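Harkcombe Community Kitchen: progress report for July

Dear Josphat,

Thank you again for your patience while we got this one written up. It has been a full few weeks at Harkcombe, and I kept putting off the report until I could tell you that the cooking classes had properly started, which I am very glad to say they have! We served 924 lunches in July, and 35 people have signed up for the evening course, a good many of them families who first came to us through the Sunday table.

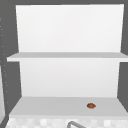
The Nirel grant has gone mostly on food and on wages for our teacher, just as we agreed in the spring, and there is enough left to see us through the 13 sessions still to come. We are also slowly deciding how to lay out the teaching kitchen. I like open white shelves over a sink, with an upper board left clear for whatever that evening's group needs — people learn a kitchen faster when they can see where things go. The big jars of lentils and rice will have to live lower down, though, as several of our regulars can't reach up.

Two things are running behind. The Bundix order for pans came up short, and we are waiting on 3 boxes. The recipe booklet also needs another round of proofreading before it goes to the printer.

Do come and eat with us when you are next over this way. Lunch is at noon and there is always plenty.

With warm thanks,
Gervasio Henríquez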